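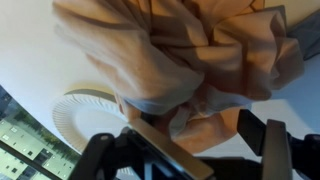
La pinza sujeta una tela por debajo, vista desde la cámara de muñeca.

Percepción y planificación: la versión de enero ya está en el repositorio

9 de enero de 2018

El grupo de software de Taltow ha publicado la nueva versión de Curnska, el módulo que decide por dónde agarrar una tela arrugada y cómo llevar el brazo hasta ella. Sustituye a la que veníamos usando desde mayo y cambia dos cosas: la forma de segmentar la imagen de muñeca y el reparto de trabajo entre el planificador y el controlador.

La segmentación anterior se apoyaba sobre todo en el color. Funcionaba con prendas lisas y bien iluminadas, pero una misma tela puede dar tonos muy distintos en la cresta de un pliegue y en el fondo, y el módulo la partía en varias regiones. De ahí salían puntos de agarre en bordes que no existían. La versión nueva combina color y textura, y une las regiones vecinas antes de proponer candidatos. También aplica una máscara fija sobre los dedos de la pinza, calculada a partir de su apertura, de modo que el metal de las placas ya no se confunde con el fondo claro.

Para ajustar los umbrales se etiquetaron a mano 288 imágenes de muñeca. El conjunto está en la carpeta compartida de Kakakhel, con las máscaras en el mismo formato de siempre. Quien tenga anotaciones propias puede añadirlas – basta con respetar la numeración y dejar una nota en el registro de cambios.

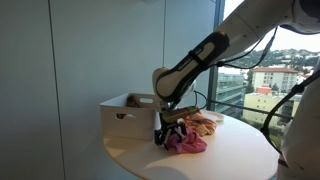 El segundo cambio afecta a la planificación. Hasta ahora el planificador calculaba la trayectoria completa, desde la posición de reposo hasta el cierre de la pinza, y el controlador se limitaba a seguirla. Con telas amontonadas unas junto a otras, un error pequeño en la altura estimada bastaba para cerrar en el aire o apretar contra la mesa. Ahora la trayectoria planificada termina 40 milímetros por encima del punto de agarre, y el tramo final lo lleva el controlador, que corrige la bajada con la imagen de muñeca y con la corriente de los motores.

Los obstáculos de la mesa se siguen declarando a mano en el fichero de configuración. Las cajas abiertas se pueden describir como cuatro paredes y un fondo, en lugar de un bloque macizo, y así el planificador admite trayectorias que entran por arriba. Los huecos de las asas no se modelan.

Quedan dos fallos conocidos. El primero aparece con luz de ventana intensa: los reflejos en una superficie brillante se detectan a veces como tela clara. Mientras se corrige, conviene bajar la exposición de la cámara antes de arrancar el nodo. El segundo está en el visor de Urnivness, que muestra los candidatos con el eje vertical invertido si se abre una grabación antigua. Los datos guardados son correctos y solo falla el dibujo.

Para actualizar hay que borrar la caché de calibración y volver a lanzar la rutina mano-ojo. Los ficheros de configuración anteriores se leen sin cambios, salvo el parámetro de altura de aproximación, que ha pasado al bloque del controlador. Si se deja en el sitio antiguo, el programa avisa al arrancar y toma el valor por defecto.

Las incidencias se registran en el gestor habitual, con la etiqueta «agarre» o «trayectoria» y la grabación adjunta.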